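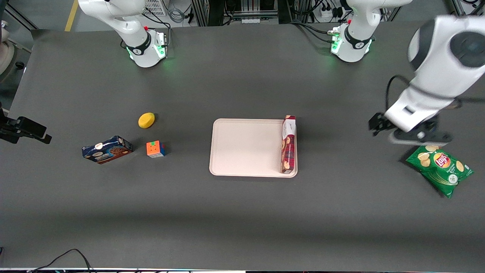
Three nights with the new Roltura record

19 Nov 2020

I've had the new Roltura album on repeat since it came out and I'm not even close to done with it! It's called Trarnholm, it runs 42 minutes, and most of it is just two old synths and a tape machine that keeps drifting out of tune (in the best way).

The opener, Padville, takes its time. You get a low hum, then a kick drum so soft I thought it was my neighbor's washer, and then the melody slides in and I had to sit down. I've played it on headphones, on the kitchen speaker and in the car, and the car wins, easily. All that bass rattling the door panels!

Side two is stranger. Jaunzems has a choir sample chopped into tiny pieces, and it speeds up so slowly that you only notice when your foot can't keep up anymore. My one complaint is the fade at the end, because I wanted another 3 minutes of it at least.

The vinyl is limited to 861 copies and I got mine for 30 bucks with shipping. Mine has a little crackle at the start of side one, which I kind of love. Next up I'm going back through the early EPs, so if you have a favorite, leave it in the comments and I'll start there.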